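How to Set Up a Play Food Snack Game on a Plain Tabletop

I've been putting out pretend snacks for my two kids for 2 years now, and it took me far too long to work out that fewer things on the table means more playing. We used to tip the whole bin out. My daughter would look at it, wander off, and I'd be the one picking felt lettuce out of the rug!

So now I set it like a tiny café, and it takes me five minutes while the coffee drips.

What you'll need

A clear white or light table (ours is an old desk)
One large plate
One saucer in a different color
Two or three pieces of play food
A tray or shoebox for everything else

Getting it ready

Wipe the table down first. Crumbs get into everything and my youngest will stop to inspect every single one.

Put the big plate down near the far side, and leave it empty. I know it's tempting to start filling it, but the empty plate is the invitation – kids see it and want to serve something. Then set the saucer closer to one corner with one piece of fruit already on it. I like an orange slice for that. The strawberry goes on the bare table, right beside the big plate, so it looks like somebody was about to dish it up.

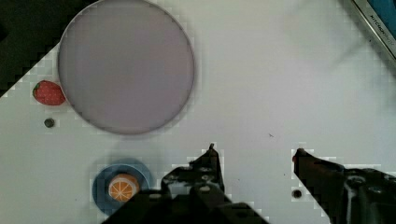
Margarida Bettencourt wrote to me in October that she does it the other way around, with all the fruit on the big plate and the saucer left bare, and her son spends the whole morning moving things over one at a time. She also thinks three pieces of food is too many for a child under two, and that one is plenty. I tried her version and my daughter liked it fine, though she kept asking where the customer was.

Playing

Sit down and order something. I usually go with "just the strawberry, please," and then wait. Don't help! If the orange comes over instead, eat the orange.

Once that gets old, try one of these:

Ask for the fruit on the small dish, then on the large one.
Swap one piece while they cover their eyes and let them guess.
Have them take your order on a scrap of paper (ours are all squiggles, I've kept a stack).

Putting it away

Plates go in the shoebox first, food on top, lid on. I rinse the plastic pieces in warm soapy water when they start to feel sticky and leave them on a dish towel overnight. Felt food I just spot clean – the dryer shrank our pancake and it's now more of a cookie.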